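# Running the Bottle Demonstration on Open Day

These steps are for staff presenting the arm table at the Skondgate open day. Each showing should last six minutes. Robel Wubshet schedules the presenters, and questions about the equipment go to Eldana Wako.

1. Admit the next group and ask visitors to stay behind the floor line.
2. Confirm that the bottle stands upright on the tabletop, with its cap on.
3. Place the white bin within reach of the arms.
4. Announce aloud that the arms are about to move, then start the Adis program.
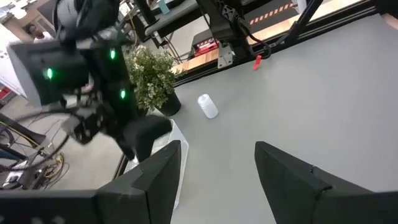
*The arm table, with the bottle, the potted plant and the white bin.*

Remain beside the stop button for the whole showing. If a visitor crosses the line, press it at once and restart from step 2. Do not reach over the table to straighten the bottle while a program is running.

When the program ends, allow two minutes for questions. Visitors may ask how strong the grip is; refer them to the Yilma handout, page 2. Record the size of the group on the door sheet. We expect roughly 200 visitors on Tuesday, and late groups should be moved to the next showing.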